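Getting the gripper to pick up thin cloth: student club, first year
Asked by Prakash Varghese, 2021-02-01

Hello all, hoping somebody kind can help. Our school robotics club is doing the cloth task for the Sostedel challenge in May, and we're collecting demonstrations at home with the hand-held gripper. Folded things go fine, but a thin cloth lying flat on a bed defeats us, and the fingers just skate over the top. Is it our technique, or do we need different pads? We have over 900 recordings and I'd hate to bin them!

3 answers

Answer from Renji Ichikawa (accepted)

Oh, I remember this stage well, and please don't bin anything yet. Our club went through the same misery with the Kolledance kit, and it was nearly all technique. What worked for us:

1. Come in over the cloth with the fingers open and pause a moment before going down, so the start of each recording looks alike. My own set-up for this is a pink ribbed cloth on a flowery sheet, with the ridged pads angled in towards each other.

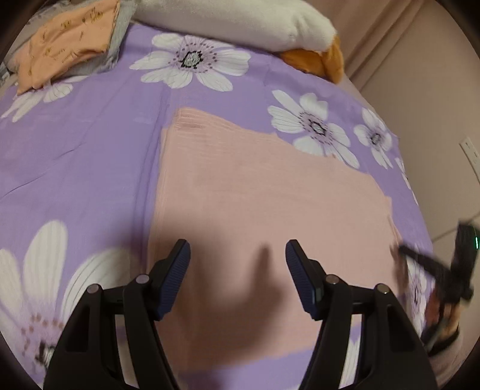 2. Press down gently until the mattress gives a little, then close slowly. The cloth should bunch up between the pads, and you want a small pinch, no more.

3. Lift straight up a hand's width before you start any folding. If it slips, keep going and mark that one as a miss.

Do try it on a few beds if the family will put up with you.

Answer from Lutus

seconding the slow close. also wipe your pads, ours were full of fluff

Answer from Bataineh

We changed the pads and it made no difference. Might be worth asking the organisers whether a thicker cloth is allowed?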